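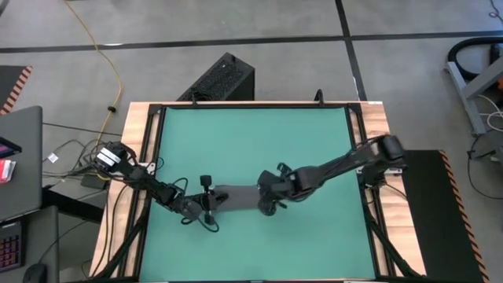

Duluth, Mar 20, 2026

About Prorklow

Prorklow is a small school for people who want to work with flat things. Cloth, felt, felt's cheaper cousins, card, leather when the budget stretches. We teach laying out, folding, measuring, cutting and putting away, and we charge extra for none of it, including the putting away, which some of our students would pay to skip.

The school opened in a former tile showroom with one table and a kettle. The founder, Cillian Lynch, had spent years in the cutting room of an upholstery firm called Galodent, where he formed strong opinions about surfaces and shared them until he was encouraged to start something of his own. Those opinions are now the first-week syllabus.

What we believe about tables

A table should be wood, and you should be able to see some of it. Ours have a green mat over most of the top and bare wood down the sides. The mat is for the work. The wood is for your coffee, in theory, although coffee has been banned from the main room since July and the wood has looked a little lost ever since.

The mat should be smooth and it should be green. We once tried a patterned one from Keskinen, a perfectly good supplier, and for two months people lined up their pieces with the pattern and wondered why everything came out slightly diagonal. It now lives under the washing machine.

A dark gray piece on a green mat is easy to see, and so is every mistake in how it was put down. We consider this a teaching aid. Students have called it other things.

What we teach

The foundation course is called Lay It Flat. It takes 9 evenings, and people do ask how it can possibly take 9 evenings. By the third they have stopped asking. You hold the piece by both ends, you bring it down level near the middle of the mat, and you let go of both ends at once. Then you do it again with something that stretches.

After that comes Aveck, our second course, named after the street we meant to rent on before the landlord met us. Aveck covers folding, stacking and marking up, with one evening on storage that regularly runs until the lights go off.

We also take on small jobs for local makers. Last year the workshop handled 1,159 pieces, of which 319 were the same gray panel for a customer who kept changing the size. We bear no grudge. The offcuts are in the hall, please take some.

Visiting

The main room has a concrete floor, so wear proper shoes and, for most of the year, a second pair of socks. Roughly 600 people have been through the foundation course and a fair number of them still write to complain about the floor.

Open evenings are on the first Tuesday of the month. Ring the lower bell. The upper one belongs to the dentist, who has been very patient.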